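The Electric Bill and Other Correspondence

I have reached the age where I open the electric bill before I open anything with my name written on it by hand. Last month's came to 567 kilowatt-hours, which meant nothing to me until I dug out the one from July. July was 2,084. I read it standing up, and then I read it again sitting down, with my glasses on, and it was still 2,084.

I would like to blame the weather. It was a hot summer, even for Jostton, where the sidewalks smell like tires from June until the first week of school. But my neighbor across the landing lived through the same summer in the same building with the same west-facing windows, and his July was a third of mine. I know this because he told me on the stairs, without being asked, and then told me again by the mailboxes.

So in November, when no sane person thinks about cooling, I decided to learn how my apartment gets warm and how it gets cold and what I pay for each. I got a book out of the library on the subject. It was written in the seventies by a man who seemed to think the reader owned a barn.

The first thing I learned is that I had been treating the thermostat like a gas pedal. I would come home at six to an apartment that felt like the inside of a loaf of bread, set the thing to 62, and wait for it to cool down faster out of respect for how serious I was. The air conditioner, which has one speed and no feelings, ran exactly as hard as it would have at 75. It just kept going long after I had put on a sweater and forgotten about it. I did this for eleven years.
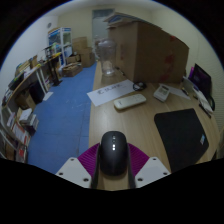
The second thing was curtains. I own curtains. They came with the place and are the color of weak tea, and I had always thought of them as something you close at night so people on Moynihan Street can't watch you eat. The barn man devotes a whole chapter to closing them in the afternoon. I found this insulting in its simplicity and skipped ahead to the part about attic fans, having no attic.

My uncle-by-marriage Hartmut Hagedorn called while I was reading, and I made the mistake of mentioning it. Hartmut grew up in a stone house in Nandach with walls you could park a car inside, and he regards air conditioning as a kind of American hobby, like pickup trucks. His method was this: windows open at five in the morning, windows and shutters closed by nine, nobody allowed to bake anything until September. His mother enforced it. If you left the back door open in August you heard about it at Christmas.

I pointed out that I don't have shutters or stone walls, and that I am not awake at five in the morning. He said that last part was my real problem.

He may be onto something. I tried the winter version of his routine, letting the sun in during the day and closing everything at dusk, and the living room held its heat well enough that I stopped wearing a hat indoors. The bedroom was another matter. The bedroom window has a gap along the bottom that I had stuffed with a dish towel in 2,759 separate moods over the years and never once fixed. A foam strip from the hardware store on Skunach Avenue took me one evening to put on, plus part of a second evening to put on the right way up.

I also bought a little meter that you plug things into. The refrigerator turned out to be innocent. The old dehumidifier in the hall closet, which I had honestly forgotten was running, did not. I don't know what it was drying in there. I own two coats and an ironing board.

The next bill should show up before the holidays. My neighbor has asked twice what I'm expecting, in the tone of a man who already knows his own number. I've told him I don't go in for that sort of competition. I have the barn book out until the end of the month, overdue fine of 56 cents already paid, and I'm going back to read the chapter on curtains.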